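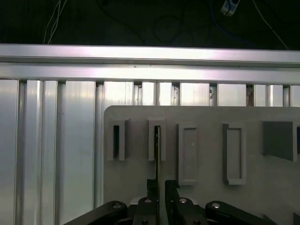 Hello all,

thank you Danilo for the long answer, I reply in between. Sorry that it took me some time, we had the arm in pieces for the first half of February and I did not want to write before I had tried your suggestions.

Danilo Ocampo wrote:
> I would first check whether the problem is the gripper at all. When we
> moved from the Sudel parallel gripper to a linkage type we lost a whole
> week blaming the fingers, and it was the tool center point. The fingertips
> of a linkage gripper move forward a little when they close, so the point
> you teach with open fingers is wrong when the part is held.

This was a very good hint. I had taught the point with open fingers, as you guessed. I now close the fingers on a board first, then teach, and the height at the slot is much more repeatable. With the old way the board sometimes touched the bottom of the slot before the program expected it, and the controller stopped with a force error.

For the others who did not read the beginning: we put small circuit boards, standing on the edge, into narrow slot holders on a gray fixture plate. The plate has two of these slots side by side, then two flat trays, then a taller holder on the right. The flat trays are easy and I have no question about them. The slots are the difficult part, because the board is thin and the slot leaves it very little room.

> Second question, what do you have for fingertips? If they are the smooth
> ones, a thin board will turn around the contact point as soon as it
> touches the wall of the slot. You want a longer contact line, not more
> force.

They are the tips which came with the gripper, black, with a rough, angular edge. I compared them with a longer pair that Dreseo made for us. I ran 300 insertions with each pair, same program, same speed, same batch of boards. With the standard tips I had 7 boards that went in crooked or not at all. With the long tips I had two. So you are right about the contact line. But the long tips have a disadvantage: they come too close to the neighboring slot holder, and if there is already a board in it I am afraid to touch it. For now I went back to the standard tips, and I reduced the speed in the last part of the move.

I also tried more force before I read your mail. It did not help, and I think it made things worse, the board bends and then jumps when it gets free.

> Third, the camera. You wrote that you look from the wrist. Can you see
> the slot at all when the board is in the gripper? With our camera the
> part itself was hiding the most interesting place.

Yes and no. I see the far end of the board and the opening of the slot in front of it. What I do not see well is the end that is closer to the camera, there the board and the fingers cover a lot. The view is sufficient to decide left or right, but not to decide how much the board is tilted.

The bigger trouble is the light. Our table is made of aluminum profiles, and the rails behind the plate give a strong white reflection just in the middle of the image. The automatic exposure then makes everything else darker, and the slot, which is already dark, becomes a black line without any detail. I fixed the exposure by hand and limited the region for the measurement to the plate only. After this the edge of the board was found in 738 images of the test set, and before it was clearly fewer – I did not write down the exact number, sorry.

The board has a light yellow-green edge, and this is lucky for us. I search for this line first and not for the slot. If somebody has dark boards, my method will probably not work.

> Last thing, which controller are you on now? The Alarcón one had a
> compliance mode that nobody used because the manual was terrible.

We are still on the Alarcón, and yes, the manual. I found the compliance mode and I could switch it on, but only for all axes together. I would like to have it soft to the side and stiff in the direction of insertion. Has anyone on this list done this? The people at the Wultham lab told me it is possible with a newer firmware, but they did not try it themselves and I prefer not to update in the middle of a comparison.

Two more small questions:

Does somebody clean the channels of such a slatted table regularly? Ours collect a lot of dirt, and I would like to keep it away from the boards. I thought about cover strips, but they may reflect also.

And how often do you tighten the pivot screws on a linkage gripper? I found one a little loose after the tests – I cannot say if it was loose already before.

I can send the logs from both pairs of tips to whoever wants them, please write to me directly because the files are too large for the list.

Best regards,
Ilinca

List contact: the list owner | Messages copyright their authors | Back to top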